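# phromma-table-demos

Two-arm demonstrations of laying and clearing a place setting, recorded by remote control for the Rivano project.
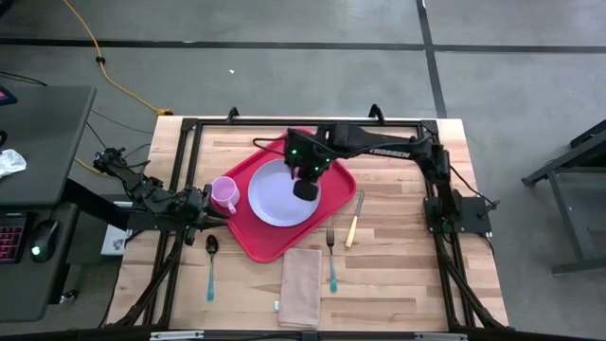 Before you train on this, please read the notes. The summary we sent round in April made the set sound better than it is.

## What's in it

- 735 episodes recorded, 652 kept
- all on one table, with one set of crockery and cutlery
- joint positions for both arms, gripper opening, video

A "kept" episode is one the operator marked as good. The same person drove the arms and did the marking, so treat that label with suspicion. I went back over 50 kept episodes and would have thrown out several, mostly for cutlery left at an angle or a cup let go too early.

## Known problems

**Pauses.** Operators stop to think, and the arms hover. A policy trained on the raw files learns to hover too. `trim_idle.py` removes the worst of it, and also some pauses that probably matter.

**Napkins.** Cloth is hard to feel through a remote handle. 139 of the kept episodes include a napkin, and I wouldn't lean on any of them for folding.

**Variety.** Start positions were meant to be random. People tidy up without noticing, and the tray ends up in much the same few spots.

## Claims

The Horemia write-up says the task is "learned from demonstration". It was tested on the same table with the same cup. Until someone repeats it at Mavirport, I'd call it unproven.

## Loading

```
python load.py --split kept --trim
```

The `--split all` option is slow and needs fixing.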